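Two-arm parts handling: practice notes and gallery

Budora bench, Trundby workshop

The pages in this gallery section go with the bench rules for two-arm sorting and placing of small automotive parts. The rules apply to both cells at Trundby and to any bench set up from the Rennie layout. They are written for operators who already hold a bench pass. Anyone without one should read the general cell rules first, in particular the sections on stopping the arms and on who may stand at the table while drive power is on.

Section numbers in brackets refer to the current issue of the bench rules. Where the gallery text and the rules differ, the rules apply.

1. Start state

Every run starts from a known arrangement of parts, tray and arms. The tray is checked for leftover parts before the run is opened in the log. Parts are placed by hand with both arms stopped, and the operator steps back behind the floor line before motion is enabled (2.1). Parts are not nudged into a better position after that point. If a part has been set down badly, the run is closed, the arms are stopped and the arrangement is made again.

Brake pads may start flat or on edge. Both are valid, but a run sheet that calls for one does not cover the other. A pad on edge has a much smaller footprint and will tip if a fingertip touches it on the way down, so the approach height for upright pads is set separately (2.4).

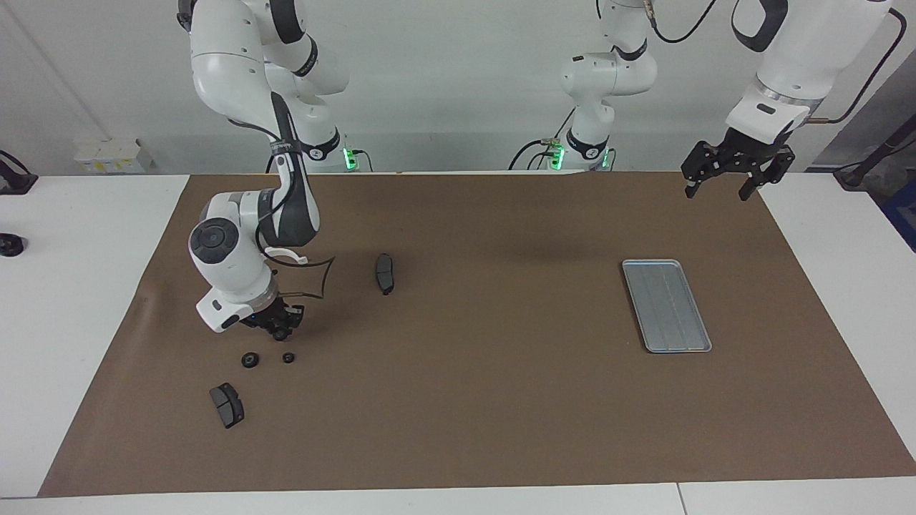
Small rubber parts are kept clear of the pads by at least one finger width in the start state. The gap is measured with the gripper fingers open, at the setting given on the run sheet. Grommets and rings of different sizes may be mixed in one run as long as the sheet lists each size. A ring with a center hole is picked by its outer edge. Picking through the hole is not allowed on this bench, even where the fingers would fit, as the grip marks the inner face.

2. Two arms over one surface

The two arms share the space above the work surface, and most of the stops recorded on the Bruleo bench came from that shared space. The February review went through 451 runs. Of these, 387 finished without a stop. The rest were sorted by cause, and the largest group was a protective stop with both grippers on the same side of the tray.

The rule that followed is short. One arm enters the tray area at a time (3.2). The second arm holds at its wait position until the first has opened its fingers, lifted and moved clear. The wait position is outside the tray outline as seen from above, with the fingers pointing down and open. An arm with a part in its grip has priority over an arm without one. If both are holding parts, the arm nearer the tray goes first.

Handovers in the air are outside the scope of these rules. A part that has to change sides is set down on the surface by the first arm, released, and picked up by the second after the first has moved clear.

Speed in the shared space is limited to the reduced setting on the pendant. Operators have asked whether the limit can be lifted when one arm is parked. It cannot – the parked arm is still an obstacle, and the planner on this bench does not treat the cable loops as part of the arm.

3. Cables and wrist clearance

Cable loops at the wrist are checked at the start of the shift and again after any change of tool or sensor (4.1). The check is done by hand with the arm stopped. The wrist joint is then run through its full working range at reduced speed while the operator watches the loop. The loop must not touch the surface, catch on a finger or pull tight at either end of travel. A loop that passes at one arm height may fail at a lower one, so the check is repeated at the lowest pick height on the run sheet.

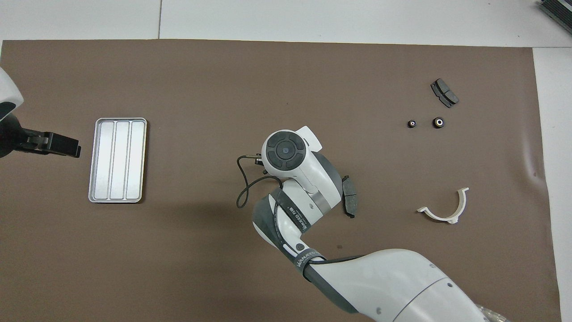 Loose cable is not taped to the fingers or to any part of the gripper that moves. Clips go on the fixed side of the joint only. If a loop has to be shortened, the change is logged with the arm side and the joint, and the next 10 runs on that arm are done with an operator at the stop button.

4. Surface and tray

The work surface is replaced when it is torn, oily or lifted at a corner. A fold line is acceptable if it lies outside the pick area and a part set down on it does not rock. The surface must be one plain color, without printing, and large enough that no pick or place position falls on bare table (5.3).

The tray may lie at any angle given on the run sheet. It is not fixed down. For that reason no part may be pushed against the rim to seat it, and parts are released from a height of no more than 6 mm above the tray floor. If the tray shifts during a run, the run is closed and marked as shifted. It is not turned back by hand and continued.

5. End of run

Both arms return to their wait positions, the fingers open, and drive power is switched off before anyone reaches over the table. Parts are checked for chips and grip marks. A marked part comes out of the set and goes into the reject bin with its run number on a tag. The bin is emptied on Friday, after the tags have been copied to the log.

Requests for changes to the bench rules go in the log under the section number, one request per entry.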